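Renting with Braltard Lettings: your questions answered

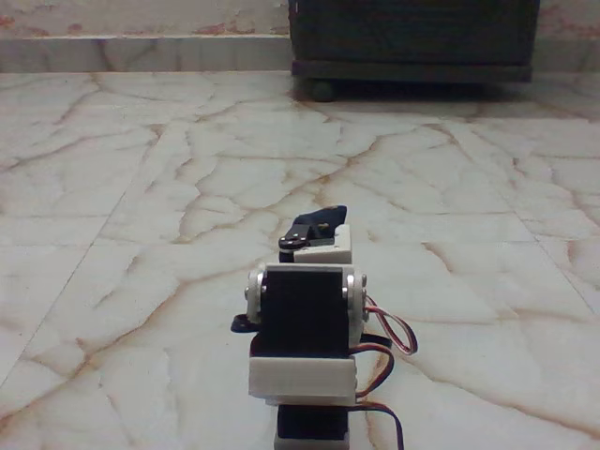

Polished marble floor and dark wooden cabinet

We know that looking for a new home can feel like a second job, so we've gathered the things people ask us most often when they ring or pop in. If yours isn't among them, do give us a call and we'll happily talk it through, however small it seems!

Which areas do you cover?
We look after 43 homes in Drustevville and the villages on the Duvum side of the river. Most are flats, with a handful of family houses that tend to go quickly, so it's worth asking to join our mailing list if you need a garden.

How long is a tenancy?
Usually 12 months to begin with. Some of our landlords are glad to agree a longer stay if you'd like to settle in properly (schools are often the reason), and we can put that to them before you apply.

Can I bring my dog?
Quite possibly. We ask each landlord in turn, and it helps enormously if you tell us the breed and age when you book your viewing. The flats at Yazzie Court don't take pets, I'm afraid, as the lease for the whole building rules them out.

Is the furniture included?
It depends on the home. Every listing says furnished, part furnished or unfurnished, and you'll be given a written inventory on the day you collect your keys. Please read it over a cup of tea and send back any corrections within a week.

How do I look after a marble floor?
A soft mop, warm water and a drop of mild soap will do nicely. Please keep vinegar and lemon cleaners well away from it, and wipe up wine or coffee as soon as you can.

Who do I speak to about repairs?
Vaughn Calloway looks after all our repairs and can be reached through the office on extension 36. For a burst pipe or no heating, please ring and don't email.

Page last updated 04/01/2018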